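Okinska Household Help > Kitchen > Small appliances

Microwave shows 0 all the time. Do I need the $12 door kit?

Asked Fri 8 March

Cream Midea countertop model, Chinese labels on the buttons, bought secondhand in December. The display sits at 0. A repair shop called Beyene told me over the phone that means a worn door latch and I should order the Paltard latch kit. They hadn't looked at it. It heats soup fine. 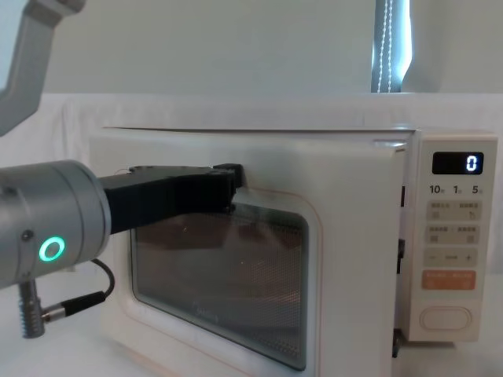
The oval button at the bottom opens the door and it shuts with a normal click. I can't read the labels apart from 10, 1 and 5, so maybe I'm missing a setting. Is the kit a racket?

2 answers

Flistura
I'd hang on to the 12 bucks. Plenty of microwaves sit at 0 when no time is entered and the clock was never set. A diagnosis by phone from one digit doesn't impress me.
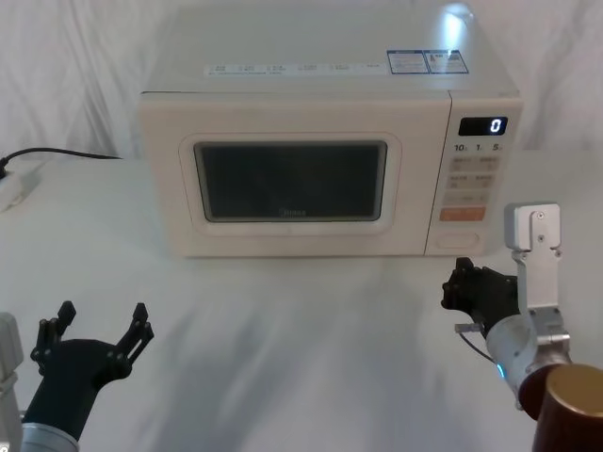

Put a mug of water in, run it for a minute, and open the door partway through. It should stop at once. If it keeps running, unplug it and quit using it. Don't take the cover off yourself, whatever the kit's instructions say.

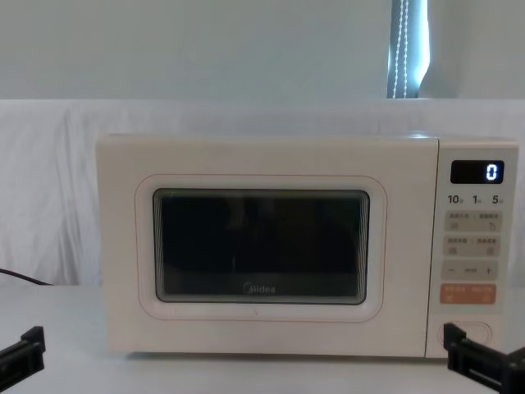 Midea microwave, display at 0

toastcrumb_578
mine says 0 too, had it for years. never bought any kit. is yours the loud kind?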